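OTWOOD – Ziltoncombe today released Sorico 6, a new version of its software for turning hand-held gripper recordings into training data and control policies for robot arms. The release is available now to existing license holders and will open to new customers in April.

Sorico covers the steps between a person picking something up with a hand-held gripper and a robot arm repeating the motion. It reads the wide-angle video from the tool, works out the path the gripper followed, estimates how far the fingers were open at each moment, and writes the result in a form that a training job can use. Earlier versions did this in separate programs that had to be run in order. Version 6 puts them into one pipeline with one settings file.

The largest change is in tracking. Recordings made away from the lab often contain glass, ceiling lights and people walking past, and these have been the main cause of lost tracks in customer reports. Sorico 6 uses a new tracker, Zeleke, which gives less weight to reflections and moving people when it estimates the position of the tool. It also handles the strong curve at the edges of a fisheye lens directly, without first flattening the picture and throwing away the outer part of the view.

Ziltoncombe tested Zeleke on 907 recordings of everyday pick-and-place work with small objects such as computer mice, erasers and markers. The old tracker lost its position at least once in 294 of them. Zeleke lost its position in 80. The recordings were made by company staff in shared indoor spaces in Otwood, with no markers placed in the room and no changes to the lighting.
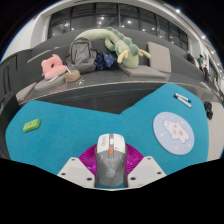

Users can now mask out parts of the view that should not be used for tracking, such as the body of the tool itself. A mask is drawn once for each type of gripper and saved with the calibration. It is then applied to every recording from that tool. Masks made in version 5 can be imported, but the company recommends checking them against a fresh recording before starting a large job.

Finger opening is handled differently as well. Sorico 5 needed a printed tag on each finger. Sorico 6 can estimate the opening from the shape of the fingers after a short calibration, in which the operator opens and closes the gripper fully a few times. Tags are still supported, and remain the better choice for thin objects where small errors in width matter.

A new review screen shows each recording next to its estimated path. Stretches where the tracker was unsure are shaded – users can trim them, send them back for a second pass or drop the recording from the set. Decisions are stored in a plain text log alongside the data, so that a training set can be rebuilt later from the original video. The same log notes which software build and which calibration file were used.

On the control side, Sorico 6 adds a reach check. Before training starts, the software compares every recorded path with the joint limits of the chosen robot arm and flags the ones the arm could not follow. A person holding a gripper can twist and lean in ways that a fixed arm cannot, and in the past these paths were usually found only after a policy had been trained. The check can also suggest a different mounting position for the arm, though it does not yet account for obstacles near the base.

Known limits are listed in the release notes. Tracking still fails when the lens faces a blank wall at close range, and very fast wrist turns can blur the video enough to break a path into two pieces. Two-handed recordings are supported for tracking but not for the reach check. Ziltoncombe plans to add that in a later update.

Sorico 6 runs on Linux workstations with a supported graphics card. Existing calibration files carry over, and projects from version 5 can be opened after a one-time conversion. The conversion keeps a copy of the old project. Current license holders can download the update from their account page at no added cost.

About Ziltoncombe

Ziltoncombe develops perception and control software for robot arms. The company is based in Otwood and supplies research groups and manufacturers.

Press contact: Ziltoncombe press office, Otwood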